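Housekeeping Notes for Small Hotels and Guest Rentals: Linen, Kettles, Drains and Hard Water

These notes cover the routine jobs that take up most of the back-of-house time in a small property: towels, sheets, kettles, shower heads, slow drains and squeaking doors. They apply equally to a two-room rental over a shop and to a house with a dozen rooms. Quantities are given for domestic machines unless stated otherwise.

Towels

Gray or stiff towels are usually a rinsing problem. Detergent left in the loops holds mineral deposits and body oil, and each wash adds a little more. Before replacing a set, strip it once:

Load the drum to half capacity.
Wash hot with half the normal dose of detergent and half a cup of washing soda.
Run a second full cycle with no detergent at all.
If suds are still visible through the door at the end of the second cycle, run a third.

Fabric softener should be left off towels permanently. It coats the cotton and reduces absorbency. Shake each towel hard twice before it goes in the dryer, and take it out while the hems are still faintly damp. Hems dry last, and a towel dried until the hem is crisp has been overdried everywhere else.

Makeup stains respond to dish soap worked in by thumb before washing. Do not use chlorine bleach on foundation or sunscreen. Some sunscreen ingredients react with bleach and leave a rust-colored mark that is harder to shift than the original stain. Supplying two dark washcloths per room reduces the number of stained white ones considerably.

Sheets and pillowcases

Sort by fabric before sorting by color. Cotton percale and polyester blends dry at different rates, and a mixed load will come out with the blends baked and the percale damp in the folds. Button duvet covers closed before washing, or the pillowcases will collect inside them.

Mark sheet sizes on the outside of the hem with a laundry pen: one dot for twin, two for queen, three for king. Put the mark at the foot end, right-hand corner, so that it also tells the person making the bed which way round the sheet goes. Loïc Arnaud, who ran the linen room at the Gidevden for several seasons, used colored thread instead of pen. Thread takes longer to apply and lasts the life of the sheet.

Rotate stock by placing clean sets at the bottom of the pile and taking from the top. Three sets per bed is a workable minimum: one on the bed, one in the wash, one on the shelf. Properties with same-day turnovers and a single dryer should hold four.

Kettles and coffee makers

Scale in a kettle is mostly calcium carbonate and dissolves in mild acid. Citric acid is preferable to vinegar in guest rooms, as it has no smell. Use 2 tablespoons of the powder in a kettle filled halfway. Bring to a boil, switch off, leave for half an hour, empty, and rinse three times. Boil once more with plain water and discard.

For drip coffee makers, run half the solution through, switch off for 27 minutes or so while it sits in the lines, then run the remainder. Follow with two tanks of clean water. Check the manual first; a few makers void the warranty if anything except their own descaler is used.

Hang a small card inside the supply cupboard door with the room numbers and the month of the last descaling. In a hard-water district the interval is four to six weeks. In soft water, twice a year is enough, and April and the end of the season are convenient points.
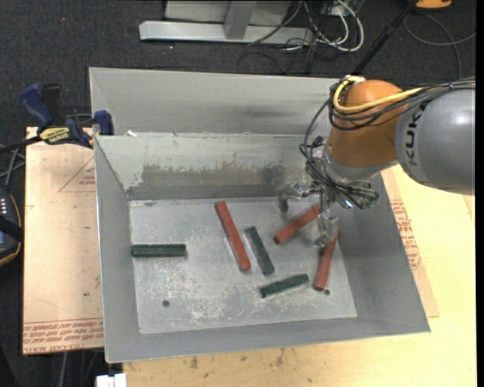
Shower heads

Remove the head where possible and soak it in the same citric acid solution, warm, for one hour. Rubber nozzles can be cleared afterward by rubbing with a finger. Metal plates with drilled holes need a wooden toothpick. Pins and needles enlarge the holes and produce a stray jet that wets the floor outside the curtain.

If the head cannot be removed, fill a freezer bag, pull it up over the head and secure it with a rubber band. Do not leave acid on brass, nickel or any colored finish for longer than ten minutes. Rinse these finishes at once and dry them with a cloth.

When refitting, wrap the thread clockwise with three turns of plumber's tape and tighten by hand. A wrench is rarely needed. If one is used, put a folded cloth between the jaws and the collar.

Slow drains

Most shower drains in guest bathrooms are blocked by hair within reach of the opening. Lift the grate and use a barbed plastic drain strip before trying anything else. Push it down until it stops, turn it a half turn and draw it out slowly. Repeat until it comes up clean.

Follow with a kettle of hot tap water and a squirt of dish soap. Boiling water can soften plastic traps and should be avoided. Chemical drain openers are not recommended in rented rooms. Residue may remain in the trap, and the next person to open it has no way of knowing.

A basin that drains slowly with a clear trap often has a fouled pop-up stopper. Reach under the basin, undo the nut holding the pivot rod, lift the stopper out and clean the stem. Note which hole in the strap the rod was clipped to before removing it.

Doors, hinges and latches

A squeaking hinge should be treated with the pin out. Support the door with a wedge, tap the pin up with a nail and hammer, wipe it clean, coat it lightly with petroleum jelly and replace it. Treat one hinge at a time. Spray oil applied from outside runs down the paint and attracts dust.

Doors that slam can be quieted with self-adhesive felt pads at the top and bottom of the stop. Check that the latch still engages with the pads in place. Fire doors are excluded from this and must not be padded, trimmed or wedged.

Where the screws in a top hinge no longer bite, remove one, fill the hole with wooden toothpicks and carpenter's glue, let it set overnight, cut the toothpicks flush and drive the screw back in. If the door is heavy, substitute one 3-inch screw reaching into the framing behind the jamb.

Odors

Musty smells in a room that has been closed generally come from one of three places: a dry floor drain, the drip tray of the air conditioner, or the back of a wardrobe on an outside wall. Pour a quart of water into any floor drain that is not in regular use. Empty and scrub the drip tray with dish soap. Pull the wardrobe an inch or two forward so that air can move behind it.

Relative humidity should be kept at or below 50 percent in closed rooms. An inexpensive dial gauge on a shelf is accurate enough to show a trend. Air fresheners do nothing for moisture and are a common cause of guest complaints in their own right.

Supplies to keep on the cart

Citric acid powder, in a labeled screw-top jar
Washing soda
Dish soap
Drain strips
Plumber's tape
Petroleum jelly
Felt pads
Laundry pen
Wooden toothpicks
Spare rubber bands and freezer bags

Label every bottle that has been decanted, with the contents and the dilution. Acid descalers and chlorine bleach are to be stored on separate shelves and never used in the same room on the same visit.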